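The jaws closed and stayed closed

Heidrun Prantl had been picking up laundry with a hand-held gripper for most of August when the tool stopped letting go.

"I squeezed, it took the cloth, I released the handle and nothing happened," she said. "I thought I was holding it wrong."

Prantl records household tasks for Urkon, a small company that uses the recordings to train a folding machine called Nindar. On her shift that day she had done 90 pickups. The next one ended with a shirt sleeve stuck between the pads and a tear at the cuff when she pulled it out.

Radoslava Slanina, who looks after the tools, took it apart the same evening. She found fleece lint packed around one of the pivot pins.

"There are four pins and the lint gets into all of them," she said. "One had enough in it to hold the linkage shut. You could see it as soon as the plate came off." 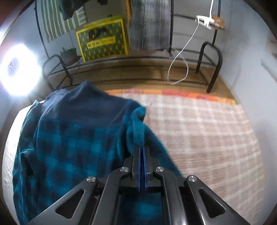 A gripper with blue pads holding a fold of a checked fleece jacket.

Slanina said fleece is the worst fabric for this, followed by towels. The tools were meant to be cleaned every 2000 cycles. The one that jammed had done 845 since its last cleaning.

"So the schedule was wrong," she said. "I wrote it, and I wrote it for cotton."

The torn shirt was Prantl's own. She was more bothered by her thumb, which was pinched when the jaws sprang open as she tugged. It bruised but did not need treatment.

Urkon now has the pins brushed out after every shift that involves fleece. Anyone whose tool sticks is told to put it down and call Slanina, and to leave the cloth where it is. She has also asked for a release catch on the handle. That part has not been ordered yet.

Prantl is still recording. "I check it on a sock first," she said.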